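# Blankets and Cloths on the Upstairs Bed

Notes from the linen sort at the Durkska guest house. Everything from the hall closet and the two cedar chests went onto one bed so we could go through it a piece at a time, fold what we are keeping, and list the rest. Olesia Zinchenko kept the list. The full household inventory runs to 331 lines, and 31 of those are bedding and loose cloths. The pages for dishes and furniture are separate.

## Green and gold

A heavy, textured piece with large flowers and leaves in mustard gold and beige on dark teal green. A deep red blanket lies behind it. The green piece goes to the reading room on the ground floor.

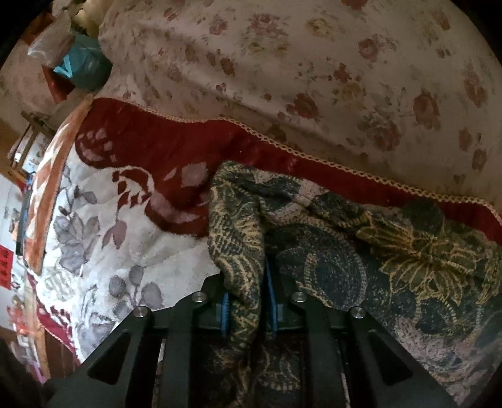
**Do heavy blankets need to be refolded during the year?**
Twice a year is enough for most of them. Fold along different lines each time so the creases don't set in one spot, and keep the heaviest ones at the bottom of the stack.

## Dark print and red blanket

The red blanket has a cream stitched border along a wavy edge. Olesia wants to keep it with the winter set. The darker fabric was listed under "loose cloths" until we decide which room gets it. 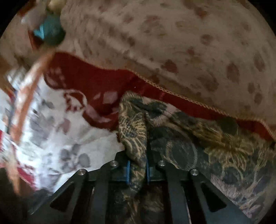 *Dark print in olive, black, and golden tan, with the red blanket and its cream edging.*

We used Semeniuk storage bags last year and they held up fine, but the zippers are short and the thick blankets are hard to get in. This time we bought four of the large Fendier bags. They open on three sides.

## Paisley and roses

The paisley cloth is navy with dusty pink, mauve, and gold. It was entered as a scarf, with a question mark, and will be measured before the list is final. Under it is the white plush blanket with the big pink and burgundy flowers, one of the softest things in the house. It has a deep red band with a row of small white shapes.
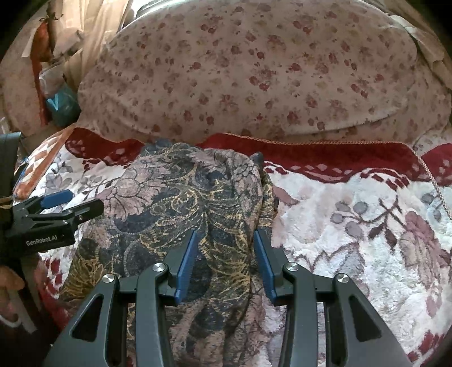
Plush goes in a bag by itself, as it picks up lint from everything else. We wash ours on cold and hang it over two lines. The dryer at the guest house runs too hot for it. Thin cloths can share a bag, folded flat with the printed side in.

## Paw prints

Beige with reddish-brown paw prints in different sizes. The wide red border has pale pink prints on it and a thin twisted gold cord along the upper edge. This one stays in the family room, where the kids use it.
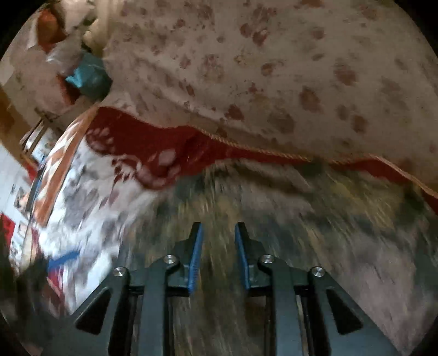 Cord trim catches on hooks and bag zippers, so fold the border to the inside before putting a blanket like this away. If a stitch comes loose, leave a note on the closet door and Olesia will mend it with the next batch.

The list is in the Clistico folder with the other June files. Corrections can be written on the printed copy in the hall until Sunday.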